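Capítulo 6
Herramientas manuales de captura: estudio de un kit comercial

Objetivos del capítulo

Al terminar este capítulo, el lector podrá:
- identificar los componentes de un kit de captura basado en pinza manual;
- interpretar la hoja de características de un producto de este tipo;
- distinguir entre la carrera nominal de una pinza y su carrera útil;
- redactar un protocolo de evaluación aplicable a objetos deformables.

6.1 Planteamiento

Los capítulos anteriores trataron la teleoperación con brazo maestro y la enseñanza por guiado directo. Ambos métodos exigen que el robot esté presente durante la demostración. El tercer método prescinde de él: el operador sostiene una pinza equivalente a la que llevará el robot y ejecuta la tarea con ella, mientras una cámara solidaria a la herramienta registra la escena. La trayectoria se reconstruye después a partir del vídeo y, en algunos modelos, de una unidad inercial.

Durante varios años cada laboratorio construyó su propia herramienta. La consecuencia fue una dispersión considerable de geometrías, ópticas y formatos de archivo. La aparición de kits cerrados ha desplazado el problema: el ingeniero ya no diseña la pinza, pero debe saber evaluarla antes de comprarla. A ello se dedica este capítulo, que toma como caso el kit Lullurum, fabricado por Trerkau y distribuido por Relbridge.

6.2 Composición del kit

El kit básico incluye la pinza, dos juegos de almohadillas, el soporte de cámara, un cargador y una licencia del programa de sincronización. La cámara se vende aparte. El manual, redactado por Cristóbal Tapia, dedica un apéndice completo al par de apriete de los tornillos de las articulaciones, un dato que suele omitirse y que influye en la repetibilidad del cierre.

Características declaradas por el fabricante:
Apertura máxima entre mordazas: 80 mm
Masa sin cámara: 700 g
Ciclos de cierre entre revisiones: 2.000
Transmisión: mecánica, por gatillo
Almohadillas: intercambiables

La masa merece un comentario. El valor declarado excluye la cámara y se refiere a la herramienta sin cable. En sesiones largas, la fatiga del operador altera la velocidad de aproximación y, con ella, la distribución de los datos. Conviene registrar la hora de inicio de cada serie y tratarla como variable.

6.3 Carrera nominal y carrera útil

La apertura máxima describe la distancia entre mordazas sin carga. La carrera útil es menor, ya que las almohadillas ocupan parte del espacio y se comprimen al cerrar. Un objeto rígido cuya anchura coincide con la apertura nominal no puede tomarse con holgura suficiente. En un objeto deformable la situación cambia: la anchura inicial importa menos que el volumen de material que queda entre las almohadillas.

El manual de Trerkau no separa ambos valores. Es la carencia más seria de su documentación - y obliga al comprador a medir por su cuenta. El método Tóth, expuesto en el apartado 6.5, ofrece un procedimiento sencillo.

6.4 Agarre de objetos deformables

Las bolsas, los paños y los envases flexibles son la prueba más exigente para una pinza de dos mordazas. No existe una pose única del objeto, los bordes se pliegan fuera de la zona de contacto y el material translúcido dificulta la segmentación. En un agarre bilateral, el material no comprimido puede sobresalir de las almohadillas; ese sobrante debe anotarse, pues modifica el contorno visible del objeto en la imagen.

El entorno añade su propia dificultad. Una cocina doméstica reúne superficies reflectantes, objetos de tamaños dispares y un fondo que varía con cada giro de la muñeca. La óptica de gran angular conserva ese contexto a costa de curvar las líneas rectas, efecto que debe corregirse en la calibración. 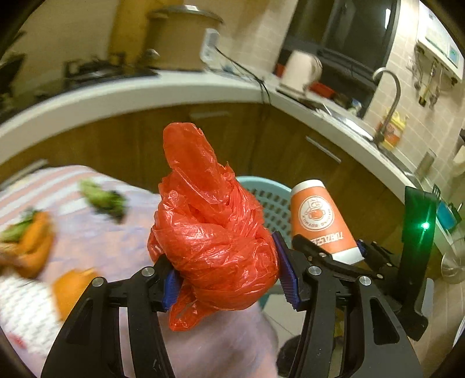 Figura 6.1. Agarre bilateral de una bolsa de plástico roja anudada, con almohadillas azules estriadas. El borde inferior de la bolsa cuelga por debajo de la zona de contacto.

6.5 Protocolo de evaluación

El método Tóth consta de los siguientes pasos:

1. Calibrar la cámara con la herramienta montada y el soporte apretado.
2. Cerrar las mordazas en vacío y anotar la posición de referencia.
3. Medir la apertura real entre almohadillas, sin carga.
4. Ejecutar 200 agarres repartidos entre objetos rígidos y deformables.
5. Repetir la medida del paso 2 y calcular la deriva.
6. Descartar las secuencias en las que la reconstrucción de la trayectoria se interrumpa.

La deriva del cierre en vacío se expresa en milímetros y se compara con la tolerancia de la tarea prevista. El apartado siguiente desarrolla el cálculo.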